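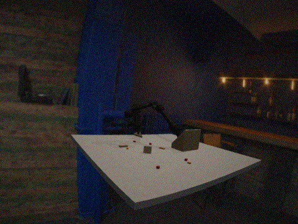

Workshop tips: trying out grippers on small blocks

I test small grippers at home on the bench in the back of my workshop, and before that in simulation. Here are the notes which I wish I had in February, when I started to compare the Wonard two-finger gripper with the Trummer one. Maybe they save you an evening.

Choosing the test pieces

Do not buy anything special. Cut-off pieces from the scrap bin are good. Take cubes, a few flat bars, and at least one piece with a slanted side. Cubes are easy for almost every gripper, so they tell you little. The slanted piece is where the Trummer fingers started to slide up, and the Wonard ones with rubber tips did not.

Paint the pieces in strong colors, one color for each shape or size. On a white table a red cube is easy to find for a cheap camera. Tan and gray pieces are harder, but keep them in the set, because your real parts will not be red.

Sand the edges lightly. A sharp edge cuts the rubber tips, and a new pair costs me 24 dollars with shipping.

Placing them

Spread the pieces over the table and leave two fingers of space between most of them. Then put one pair close together on purpose. An open gripper needs room on both sides, and with a close pair you see at once if it pushes the neighbor away.

Place some pieces near the far edge and some near the front. My arm is good in the middle and becomes lazy when it is stretched out.

Simulation first

I do the first runs in Narnine, the simulator from the Mendolcombe people. Set the friction lower than you think. With the default value every grasp was perfect, and on the real bench the same program dropped the flat bars again and again. Also turn down the room lights in the simulator for a few runs, if you use the camera to find the pieces. My workshop is dark after 4 p.m. in winter and the camera must live with it.

Counting the results

Write down every try, also the bad ones. I have now 585 tries in one spreadsheet, with columns for gripper, piece, place on the table and what went wrong. Change only one thing between two rounds. Once I changed the tips and the closing speed together and had to repeat the whole round.

Small things

Wipe the finger tips with a damp cloth before each round and let them dry.

Tie the gripper cable to the forearm with 3 loose ties. Tight ones pull on the plug when the wrist turns.

Keep the emergency stop on the side of the hand you write with.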